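Guides › Entretien du linge › Stetunach › Séchoir de table Kellside : installation et usage

4. Préparer la table et étendre les petites pièces

Vous avez déballé le Kellside, vous avez vérifié que rien ne manquait (voir la section 3), et vous voilà devant votre table avec l'envie bien légitime de vous en servir tout de suite. Prenez tout de même un petit quart d'heure pour lire cette section. Le séchoir de table n'a rien de compliqué, mais il est léger, et un séchoir léger demande un peu plus d'attention qu'un grand étendoir de balcon, surtout les premières fois, quand la main ne connaît pas encore le geste.

4.1 Choisir et protéger la table

1. Choisissez une table stable, à hauteur de hanche si vous le pouvez. Une table trop basse fatigue le dos bien plus vite qu'on ne croit, et une table trop haute oblige à lever les bras avec le tissu au bout des doigts.

2. Débarrassez le milieu du plateau. Les tasses, les boîtes et les chargeurs peuvent très bien passer sur une table voisine, à condition que leurs câbles ne traversent pas l'endroit où vous allez travailler.

3. Recouvrez le plateau de papier kraft, en une seule grande feuille si possible. Le papier boit les gouttes, protège le vernis et empêche le socle de glisser. Tendez-le bien, lissez-le du plat de la main en partant du centre, puis rabattez ce qui dépasse sous le bord.

Remarque : le papier journal ne convient pas, car l'encre passe sur les tissus clairs. Une nappe en toile cirée peut dépanner, mais il faudra l'essuyer après chaque usage.

Attention : n'installez pas le séchoir près d'une plaque de cuisson, d'une bougie ou d'un radiateur soufflant.

4.2 Poser le socle

4. Posez le socle à plat, assez loin du bord pour que le linge ne pende pas dans le vide. Laissez un bel espace libre tout autour : vous allez en avoir besoin pour arriver avec le tissu ouvert et pour tourner autour sans rien accrocher.

5. Glissez les deux tiges dans le montant et poussez doucement jusqu'à sentir une butée. Elles doivent rester parallèles. Si l'une penche, retirez-la, tournez-la d'un quart de tour et recommencez, sans forcer surtout ! Le bois a parfois un peu travaillé pendant le transport, et il se remet en place tout seul au bout de quelques jours.

6. Appuyez légèrement du bout du doigt sur l'extrémité des tiges. Le socle ne doit pas se soulever. S'il se soulève, vérifiez qu'il n'y a pas un pli du papier dessous (neuf fois sur dix, c'est cela).

4.3 Étendre un tissu

7. Essorez la pièce avant de l'apporter. Le Kellside est prévu pour les torchons, les petites serviettes, les foulards et le linge de bébé ; un drap ou un jean le ferait basculer.

8. Prenez le tissu par un coin du haut et laissez-le descendre de tout son long, bien dégagé de la table. Les grands plis se défont presque d'eux-mêmes. Cherchez ensuite l'ourlet du regard et suivez-le jusqu'à l'autre coin ; sur un tissu foncé, une couture plus claire vous aide beaucoup.

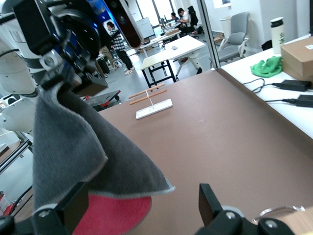

9. Approchez le tissu par le côté libre des tiges, faites-le passer par-dessus, puis relâchez-le doucement, un coin après l'autre. Les deux pans doivent tomber à peu près à la même hauteur.

10. Si le tissu est doublé, laissez la doublure vers l'extérieur pour la première heure, puis retournez la pièce.

4.4 Après usage

11. Retirez le linge, essuyez les tiges avec un chiffon doux et laissez-les à l'air avant de ranger l'ensemble dans sa boîte. Le papier se garde d'une fois sur l'autre tant qu'il n'est ni gondolé ni taché.

Remarque : les tiges de rechange se commandent sous la référence 605. Pensez à relever la longueur des vôtres avant de passer commande.

Commentaires (3)

Cristóbal Orellana
Merci pour l'astuce du quart de tour, ma tige penchait depuis le mois d'avril et j'avais fini par la caler avec un bout de carton. Est-ce que la référence 605 va aussi sur l'ancien modèle ?

Musyoka Nyaga
@Cristóbal Chez moi oui, mais c'est un peu juste, j'ai dû poncer le bout. Pour le papier, je prends du kraft en rouleau, le plus épais que je trouve, il tient des semaines.

Li
J'étends toujours mes foulards dans la longueur et ils gardent une marque au milieu, quelqu'un a une solution ?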